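Ticket: Beschlagbeutel unvollständig, Tisch wackelt nach Montage
Status: in Bearbeitung
Produkt: Esstisch Solto, weiße Platte in Marmoroptik, abgerundete Ecken
Gemeldet von: Fulgencio Quezada
Eröffnet am 21. Februar 2019

Problembeschreibung des Kunden

Der Tisch wurde vor zwei Wochen geliefert und von mir nach Anleitung aufgebaut. Seit dem Aufbau kippelt er an der Fensterseite. Die Platte selbst ist in Ordnung, keine Kratzer, keine Absplitterungen. Untergestell gerade, Boden gerade (mit der Wasserwaage geprüft, Fliesen). Beim Aufbau ist mir aufgefallen, dass im Beutel B eine Schraube weniger war als in der Teileliste. Ich habe an der Stelle eine eigene aus dem Keller genommen, die aber etwas kürzer ist. Bitte um Zusendung der fehlenden Schraube und um Auskunft, ob das Kippeln daher kommen kann.

Rückfrage Kundendienst Pitbridge

Vielen Dank für Ihre Meldung. Bitte teilen Sie uns mit:
– an welchem Bein die Ersatzschraube sitzt
– ob alle Schrauben erst locker eingesetzt und danach über Kreuz festgezogen wurden
– ob noch Teile aus den Beuteln übrig sind

Antwort Kunde

Die Ersatzschraube sitzt vorne links, also genau an der Seite, die kippelt. Festgezogen habe ich Bein für Bein, nicht über Kreuz. Das stand in meiner Anleitung auch nicht so, dort ist auf Seite 5 nur ein Pfeil zu sehen. Übrig ist ein kleiner durchsichtiger Beutel, oben zugeknotet, mit dunklen Kleinteilen und einer silbernen Gewindeschraube. Der lag lose im Karton und hat keinen Aufkleber, in der Teileliste finde ich ihn nicht.

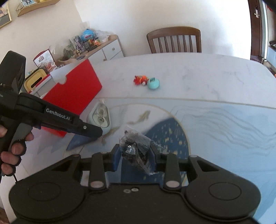 Die Schraube aus diesem Beutel habe ich nicht verwendet, weil ich nicht weiß, ob sie zum Tisch gehört. Vor dem Aufmachen wollte ich lieber fragen.

Antwort Kundendienst

Der Beutel ohne Aufkleber gehört vermutlich zum Ausgleichssatz Gernus. Er wird seit August beigelegt, die gedruckte Teileliste ist noch die alte. Bitte gehen Sie so vor:

1. Platte abräumen. Auflagen und Folien abnehmen, damit beim Umdrehen nichts verrutscht.
2. Tisch zu zweit auf eine Decke legen, Platte nach unten.
3. Ersatzschraube vorne links herausdrehen und neben die Schraube aus dem Beutel halten. Gewinde und Länge vergleichen.
4. Passt das Gewinde, die Schraube von Hand eindrehen. Kein Akkuschrauber.
5. Alle Beinschrauben eine Umdrehung lösen und über Kreuz wieder anziehen.
6. Tisch aufstellen, 30 Minuten stehen lassen, nochmals nachziehen.

Lässt sich die Schraube nicht von Hand eindrehen, bitte abbrechen und hier melden. Die Gewindehülse im Gestell kann sonst beschädigt werden.

Rückmeldung Kunde

Schritte 1 bis 6 durchgeführt. Schraube passt, Gewinde läuft sauber. Meine eigene war deutlich kürzer. Der Tisch steht jetzt besser, an der Fensterecke ist aber noch ein kleines Spiel, wenn man sich aufstützt. Ein Blatt Papier passt unter den Fuß, zwei nicht. Die dunklen Teile aus dem Beutel sind noch unbenutzt.

Antwort Kundendienst

Das Restspiel lässt sich über den Stellfuß ausgleichen. Fuß gegen den Uhrzeigersinn drehen, bis das Papier klemmt. Die übrigen Kleinteile bitte aufheben, wir klären mit dem Lager Stockdale, welche davon bei Ihrer Ausführung gebraucht werden. Eine Schraube für Beutel B geht zusätzlich als Reserve in die Post, kostenfrei.

Interner Vermerk

Teileliste Solto, Beutel B, an die Dokumentation gemeldet. Hinweis »über Kreuz anziehen« fehlt in der deutschen Fassung. Ticket bleibt offen bis zur Antwort aus dem Lager.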